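Section 4. Sorting Loose Items Into Labeled Containers

Applies to: Willstead bench units with the five-finger hand, one arm or two. If your unit has the two-jaw hand, go to Section 5.

4.1 What the unit can and cannot do

Sorting is the chore most owners try first. The unit can pick up one item at a time from a flat surface, read a short label next to a container, decide which container the item belongs in, and put it there. It does this at a walking pace compared with a person. A job that takes you less than a minute may take the unit several.

It is not a replacement for tidying a room. It will not open drawers, lift lids, untangle cords or dig through a pile. It does not know your habits. If you keep batteries in the kitchen drawer with the string, the unit will not work that out from a label that says "kitchen."

Results with mixed household items at our Narkstead test room, software release 457:

Items presented: 423
Items left on the table or dropped: 3 in the final session, more in the earlier ones (see the release notes)
Most frequent fault: item placed on the rim of the container instead of inside it

Treat these results as a guide only. Your table, lighting and items will be different.

4.2 Before you start

1. Clear the table of everything that is not part of the job. The unit treats any loose object within reach as something to be sorted.

2. Use a plain, light surface. Glass and patterned tablecloths cause missed grasps.

3. Place one container at each side of the work area. Shallow, open containers work best. Baskets and trays are fine. Tall bins and bags are not supported in this release.

4. Label each container. Print in dark ink, in letters you could read yourself from a standing position. The label goes on the table in front of the container or on a card. Keep it to one or two words.

5. Set the items down between the containers with a finger's width or more around each one.

6. Check that the arm cable has slack and does not cross the work area.

CAUTION: Do not use this procedure for knives, open scissors, glassware, hot items, medicines or anything containing liquid. Keep children and pets out of reach of the arm while the status light is green.

4.3 Running the sort

1. Press and hold START until the status light turns green.

2. Give the instruction in ordinary words, by voice or from the tablet. "Put everything in the right basket" is enough when the labels are clear. Avoid adding a second chore to the same sentence.

3. Stand back. The unit looks over the table and then makes its first pick. The order may not be the one you would choose.

4. Watch the first two placements. A ring-shaped item such as a tape roll may be picked up with a finger through the center hole. This is a normal grasp. Do not reach in to correct it.

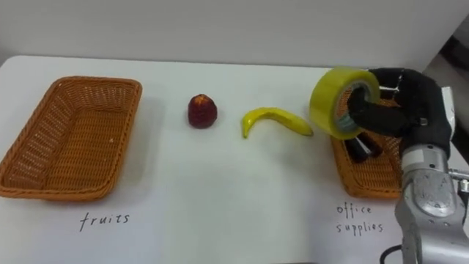

5. When the table is clear the unit returns the arm to rest and the light turns white. Wait for white before you touch the containers.

6. If an item is in the wrong container, take it out, put it back on the table, and say or type the name of the container it belongs in. The correction is kept for the rest of the session. To keep it for good, press SAVE on the tablet.

Note: Play food and real food are handled with the same grip setting, which is firm enough to mark a ripe peach or pear. Select SOFT for fresh fruit. SOFT slows the sort and is not suitable for staplers, full tape rolls or other heavy items.

4.4 If something goes wrong

The hand closes on nothing.
The item is probably too flat or too close to its neighbor. Move it toward the middle of the table and press RETRY. Single sheets of paper and coins are beyond the hand in this release.

The item hangs on a finger and does not drop.
Wait. The unit opens the hand twice and lowers it on the second try. If the item is still there, press STOP, let the light go white, and lift it off by hand.

The unit stops over a container and does nothing.
It can't decide. This happens with items that fit two labels or neither. Give the container name by voice.

Items roll away after placing.
The container is too full or too shallow. Empty it before the next run.

Error 3712 on the tablet.
The arm met something it did not expect, most often a container rim or the table itself. Press STOP, check that nothing is caught in the fingers, and move the container slightly farther from the base. Restart from step 1 of 4.3. If the code comes back, call service before using the arm again.

4.5 Leaving the unit on its own

We do not recommend it yet. Stay in the room during any sort, including one the unit has done many times. Shop users running the Kravets parts tray should also keep a person within reach of the STOP button for each bench.

Changes in this section: soft grip note rewritten by Linnea Lindholm; fault list checked by Olumide Dauda against service calls received since January. Send corrections to Zuweira Dramani, Willstead manuals desk.

Next: Section 5. Using the Two-Jaw Hand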